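Marker cube pose jumps when the gripper gets close to a metal cabinet – calibration or ambiguity?

Asked in: Handheld demonstration, pose tracking
Edited March 2026
Tags: fiducial, hand-eye, head camera, filtering

We collect demonstrations with two handheld grippers, one per hand, each with a black and white marker cube on it. A head camera looks down at both. Gripper pose is taken from the cube faces in the head camera image, then expressed relative to the head pose and passed to the policy as the action label. The software is Benum for detection and our own script for the cube fit. Video is at 30 frames per second.

Over open floor the tracks are fine. The trouble is with tasks at a tall locker cabinet, where one hand has to reach in low near the base while the other stays close to the body. In that posture the near cube is large in the image and the far one is small and turned away.

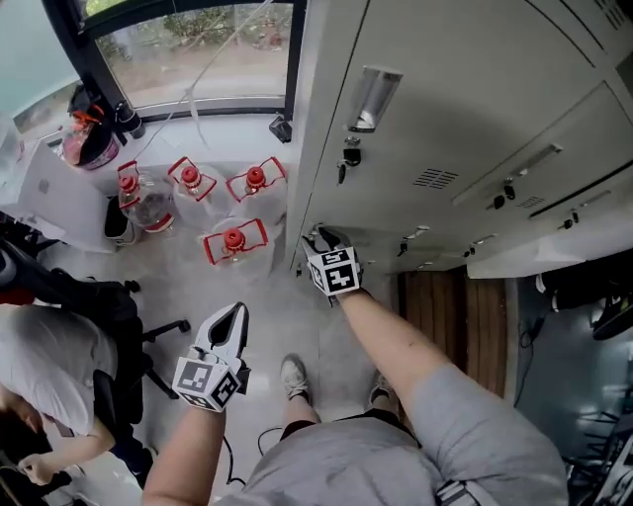 The far cube then gives two kinds of error. The first is a slow drift in depth of 9 mm or so, which I could live with. The second is a flip: orientation changes sharply between consecutive frames, stays wrong for up to 6 frames, then comes back. Position moves very little during the flip. The near cube never does it.

I have redone the intrinsics twice. Reprojection error on the calibration board is low in the centre and a bit worse at the corners. Would a better lens model fix the flips, or is this a separate problem? Policies trained on the raw tracks close the gripper at the wrong angle, so I can't just ignore it.

Answer 1 (accepted)

Separate problem. What you describe is the planar pose ambiguity. A single square marker that is small in the image has two poses that reproject almost equally well, and noise of a fraction of a pixel decides which one the solver picks. Orientation flips, translation barely changes. A lens model won't remove it, although it may help with the depth drift if the far hand is usually near the image corners.

Check how many faces are detected during a flip. If it is one, that's your answer. Things to try, in this order:

Solve for the whole cube in one step, using all corners from all visible faces and the measured cube geometry. Don't solve per face and average. Averaging one good and one flipped rotation gives a third wrong one.

When only one face is visible, keep both candidate solutions and choose the one nearer to the predicted orientation from the previous frames. Don't choose on reprojection error alone.

Reject frames where the ratio of the two reprojection errors is close to 1 and the prediction is stale. Interpolate short gaps. At your frame rate a gap of 6 frames is 0.2 s, so slerp is acceptable if the hand is moving slowly, and poor if it isn't.

We did this on a set of 800 demonstrations and most of the flips went away with the first step. The rest were frames with motion blur, and for those a shorter exposure did more than any filter.

Also measure the cube. Printed faces glued on by hand are often rotated slightly, and the joint solve will show that as a constant residual.

Answer 2

Had the same thing with the Vident tracker. Median filter on the quaternions, window of 9. Works well enough.

Comment on answer 2: A component-wise median of quaternions isn't a rotation until you normalise it, and q and -q are the same orientation, so fix the signs first. It also smears the moment of grasp, where the labels matter most.

Answer 3

I'd add an IMU to each gripper if there is room. The gyro carries orientation through short dropouts and makes choosing between the two candidates easy. You will need to synchronise the clocks – we found a constant offset by waving the gripper at the start of each recording and cross-correlating angular speed from the cube against the gyro. Magnetometer should be off near steel furniture.

Comment from asker: Ran the joint solve on the old recordings. It was one visible face in nearly every flip. Depth drift is still there, will redo the intrinsics with more board views in the corners.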